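Tukik opens Zokumance, a kitchen where you teach the robot by hand

2022-05-27 — We've been sitting on this one since February, and I'm so happy I finally get to write it up. Tukik is releasing Zokumance, our simulated kitchen for showing a robot arm a household task by remote control, and starting today anybody can sign up to try it!

The idea is simple enough that my first demo of it to the Simanjuntak office took less time than making the coffee. You hold a controller, the arm on your screen follows your hand, and everything it does gets saved as a demonstration. You pick up a sponge, you put it down somewhere else, you press a button, you're done. Then you do it again (and again, sorry) with the counter set up differently, until there's enough for a policy to learn from.

Our pilot group at Sulleck recorded 300 demonstrations over the spring. We kept 272 of them for the starter set that ships with the release. The others had dropped grasps or long pauses where the operator was hunting for the right angle, and we're saving those for a separate set on failed attempts.
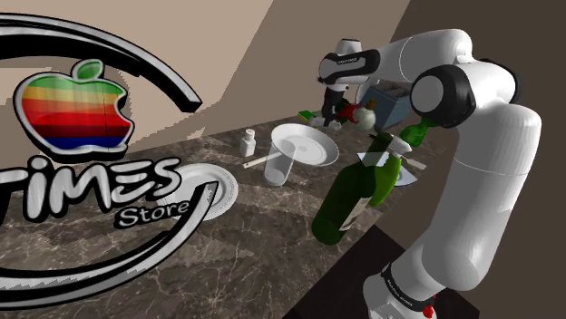 Zokumance kitchen counter, with the white arm over the items at the back. Bottles, plates and a clear glass share the marble.

Clutter is the part I care about most. A lot of practice scenes give you a single block on a bare table, and my own kitchen has never looked like that. With a tall bottle between you and the thing you want, you have to think about the elbow as well as the fingers — and people get surprisingly good at it after 5 or 6 tries. I'm still slow with the plates.

The release comes with 2 control modes. One maps your hand straight to the gripper, and the other lets you nudge the arm joint by joint, handy when you've folded yourself into a corner. You can switch between them in the middle of a recording and the log keeps track.

Zokumance is free for classrooms and student teams. Companies can ask us for a trial through the Tukik website, where you'll also find the setup guide and the starter set. Press questions can go through the contact form there too, and I read those myself.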